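기관 소개

Londwood 자동화표준원은 로봇 조작 작업의 안전 기준과 시험 절차를 제정하고 보급하는 기관입니다. 제조 및 물류 현장에 적용되는 작업 지침을 관리하며, 현행 지침서는 4개 편 21개 조항으로 구성되어 있습니다. 모든 절차는 현장 배포에 앞서 시뮬레이션 환경에서 검토합니다. 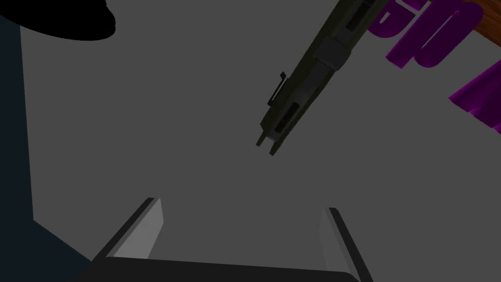
운영 원칙

1. 접근 전 개방: 그리퍼는 대상물에 접근하기 전에 두 핑거를 충분히 벌린 상태로 둡니다.
2. 주변 물체 확인: 작업면에 형상이 다른 물체가 함께 놓인 경우 접근 경로를 먼저 검토합니다.
3. 기록 보존: 시험 기록은 Stita 시스템에 등록하며, 담당 부서는 최대 30일 이내에 검토 의견을 회신합니다.

절차 검토

검토 부서는 벽면과 모서리에 인접한 구간을 별도 항목으로 심사합니다. 해당 구간에서는 핑거와 구조물 사이의 간격, 하우징의 진입 각도를 함께 확인하여야 합니다. 등록된 시험 기록은 현재 3756건이며, Wendico 및 Pietrzak과의 협약에 따라 공동으로 열람합니다.

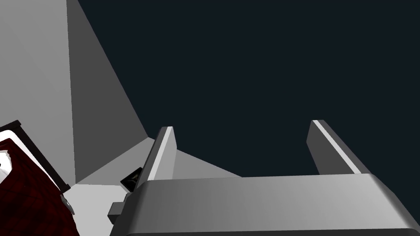

시뮬레이션 환경의 그리퍼와 회색 평면 구조물

지침 개정

지침서는 매년 1월 정기 개정을 원칙으로 합니다. 현행판은 2022년 6월 15일 수시 개정을 거쳐 시행되었습니다. 개정 의견은 소속 기관의 공문으로 제출하여 주시기 바랍니다.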